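3.2 Shared surfaces and the life of small objects

Our second strand of material concerns the things that settle on tables. Respondents in Colham and Zurodbridge were asked to keep a diary of one horizontal surface in a place they shared with others, and to note what arrived on it, what left, and what was quietly moved by someone who would later deny it. Bowls did a great deal of the work. A bowl gives small items permission to stay, and the diaries treat it as a kind of address (see Figure 2).
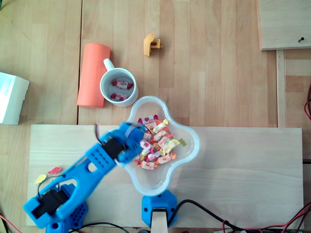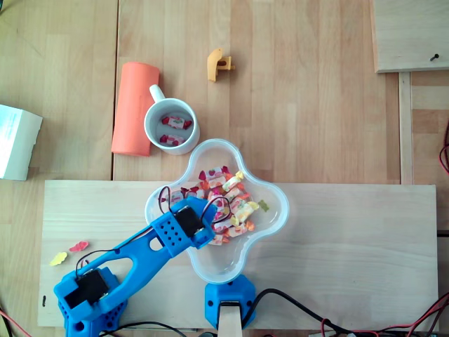
Figure 2. A clear plastic bowl on a light wooden surface, in two views.

The diaries yielded 1,284 entries, of which 668 described an object whose owner the diarist could not name. We had expected this share to be lower in Zurodbridge, where households in the study were smaller and there were fewer people to blame. It was slightly higher. One diarist there, living with a single other adult, recorded a bicycle bell on the hall table for the whole of May and described its origin as "unclear". The other adult, interviewed separately, used the same word.

Ownership, then, is a poor guide to how long a thing stays. Placement does better. Objects put down in the middle of a surface tended to be dealt with early, usually by a person who needed the middle. Objects near the wall were left alone, and after a while other objects joined them. Diarists in both towns spoke of "the back" of a table as though it were a separate room, and several admitted to pushing things there when visitors were due. We call this drift, following the usage of the earlier Warkosent survey, although that survey dealt with office kitchens and took a sterner view of it.

Bowls interrupt drift. An item that had gone into a bowl was rarely moved alone; the bowl was moved, with everything in it, and then moved back. Food complicates the picture. Sweets left out for general use were eaten by people who told us they did not eat sweets, and the last one in a bowl could survive for a remarkable time. The diarists explained this as politeness. Our own field notes, which cover the project office as well as the two towns, suggest that politeness gives way when the building is empty.

There was also some disagreement over what counts as tidy. Respondents in Colham tended to call a surface tidy if its contents could be named without looking. Those in Zurodbridge wanted to see the surface itself - or at least enough of it to put down a cup. The two standards produce tables that look much alike to an outsider and arguments that sound quite different.

A word on coding. Entries were sorted using the Ñahui scheme, which offers 2 categories for objects in use and a generous number for objects that are not. We merged several of the latter after finding that "kept in case", "kept for now" and "not yet thrown away" were applied by our coders to the same dead battery. The merged category covers 400 entries. It was closed in August 2019, and the battery remains in it.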